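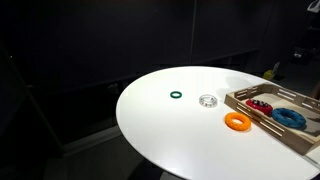 Rings on a round white table, wooden tray to the right.

Search this forum Go

Sealing a compression joint, 15 mm

bratu_dn: Weep on a cold feed isolator, 15 mm copper. Replace the olive or wrap it with PTFE?

Sturkalex: Replace it. Tape on an olive hides a poor seat.

tapwasher83: Disagree. Two turns over the olive is fine on old pipe – I have joints 13 years old done that way.

Sturkalex: Old pipe is scored. Cut back to clean copper and fit a new olive.

bratu_dn: There is 16 mm of spare before the elbow. Enough?

tapwasher83: Tight. Jointing compound first, cut only if it still weeps.

bratu_dn: Will cut on Friday. Isolating at the stopcock.

Last updated: September
Contact | © Gallbridge Plumbing Forum | Back to top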